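Caring for a Varnished Wooden Tabletop

Posted May 14, 2019

A clear finish does most of the work on a wooden table. The wood underneath is soft and thirsty, and as long as the coat over it is whole, water and grease stay on top where you can wipe them off. Most of the jobs on this page are about keeping that coat in good shape so you don't have to sand it off and start again.

Daily wiping

Use a soft cotton cloth wrung out until it no longer drips. Old T-shirts work well once the seams are cut off. Wipe along the grain, then go over it once more with a dry cloth. Paper towels are fine for a spill but they leave lint on a glossy finish.

Skip the green scrubbing pads, powdered cleansers and anything with ammonia. Glass cleaner is the usual culprit when a table goes cloudy in one spot.

Sticky patches

Syrup, jam and juice come off with a cloth dipped in warm water and a drop of dish soap. Lay the cloth flat on the patch for a minute and let it soften before you rub. Dried candle wax should be hardened first with ice cubes in a plastic bag, then lifted with an old plastic card. Hold the card low. A butter knife will also lift wax, and will usually leave a line.

If the whole top feels tacky even after cleaning, the trouble is probably polish. Spray polish builds up year after year. Wipe a small area with mineral spirits on a rag and see what color the rag turns. If it comes away brown and the wood feels smooth, do the rest, with the windows open. Hang the rags outdoors to dry flat before you throw them out.

White rings

A white ring is moisture caught in the finish. Leave it alone for a day or two first, as a fresh one often fades. If it stays, put a folded cotton cloth over it and press with an iron on the lowest setting, no steam, for a few seconds at a time. Lift and look after each pass.

Black marks are another matter. They mean water has reached the wood, and only sanding and bleaching will shift them.

Scuffs and fine scratches

Get down low and look across the surface toward a window or a lamp. Marks that don't show from above will show up in the reflection.

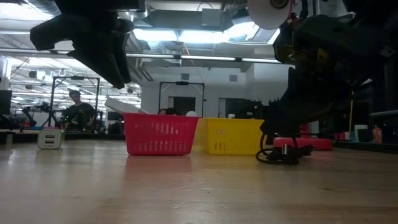

Grigaitė writes that she had good results on light scuffs with car polish, the mild kind sold for clear coat, rubbed in with a felt pad and buffed off straight away. She warns against trying it on a satin top – it leaves shiny patches that are hard to even out again.

Paste wax is the slower way. Put on a thin coat with a cloth, leave it until it hazes, and buff with a clean one. It fills fine scratches well enough that they stop catching the light. Twice a year is plenty, and I do mine in August when the windows can stay open.

For a scratch that has gone through to bare wood, use a touch-up marker one shade lighter than you think you need. Let it dry, check the color, and add more if it looks pale. Seal it with a little clear varnish on a fine brush.

When to recoat

Put a few drops of water on the part of the table that gets the most use. If they stand up in beads, the finish is sound. If they spread out and the wood darkens, wipe them up and plan on a fresh coat.

Clean the top with mineral spirits, let it dry, and sand lightly with fine paper, 200 grit or higher, going with the grain. Vacuum the dust and wipe with a barely damp cloth. Brush on one thin coat of the same kind of finish that is there now – oil over oil, water-based over water-based – and keep everything off it overnight. Plates can go back after a couple of days. Wait a few weeks before using a tablecloth, especially a vinyl one.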